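January, bench 2, afternoon into evening

Picked up from where Irfan left the notes. The question is still whether the Lener fingers are worth keeping on the two-arm cell or whether we go back to the Dendance parallel jaws we ran all fall. Same task for both: move items from the yellow basket to the brown one, one arm per basket, handoff over the middle when the reach is bad.

Changed before starting:
Finger pads on the right gripper swapped for the softer set.
Controller is the Clistus, firmware left alone. Gripper speed 50 percent on both sides.
Fixed camera exposure locked. Auto exposure was hunting against the curtain and the depth got noisy near the back of the table.

Opening width is the first thing that matters with this item set. The clear packing tape is the biggest item in the yellow basket and it lies flat, so the jaws either straddle the whole roll or pinch the wall with one finger down in the core. The Lener fingers are thin enough for the core pinch. The Dendance ones bump the rim unless the approach is dead vertical. The toy carrot and croissant are easy with either.

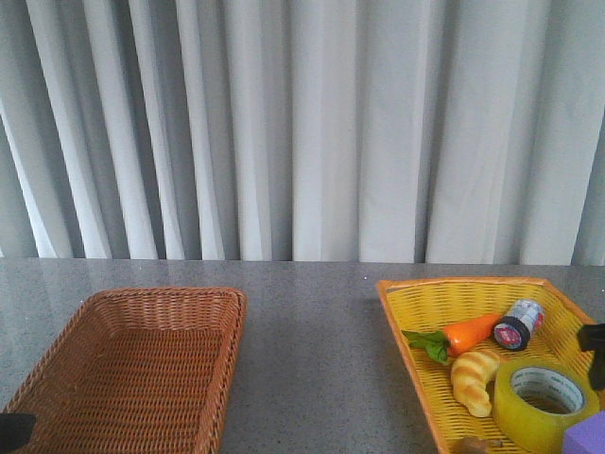 Malsha thinks the tape result is flattering the Lener set, because a core pinch only works while the roll stays flat, and she wants runs with it propped against the basket wall before anyone orders more. Fair. Added to the list.

Counts with the Lener fingers: 200 attempts, 97 on the first approach with no regrasp. Worse than I expected. Most of the misses came at the basket walls -- the finger lands on the weave, force limit trips, arm backs off. Raising the limit is the obvious fix but I don't want to crush the rim. Tried approach offset instead, 8 mm in from the wall, and the trips mostly stopped. Have not redone the full count with the offset in.

The Dendance count is not done. Fathima has the jaws on bench 1 until tomorrow.

Small thing for whoever runs next: the left arm's parking pose puts it over the near corner of the brown basket. Fine for the motion, but the segmentation sometimes takes the dark finger for an item. Masked it for now in the config, file is in the Ekanayake folder under left_mask. If you move the basket, redo the mask.

To do
Propped tape runs, both finger sets.
Full count again with the wall offset.
Ask Bart if the wrist cameras can go to the shorter bracket -- the cable rubs at full tilt.

Stopped at 6:40, both arms powered down.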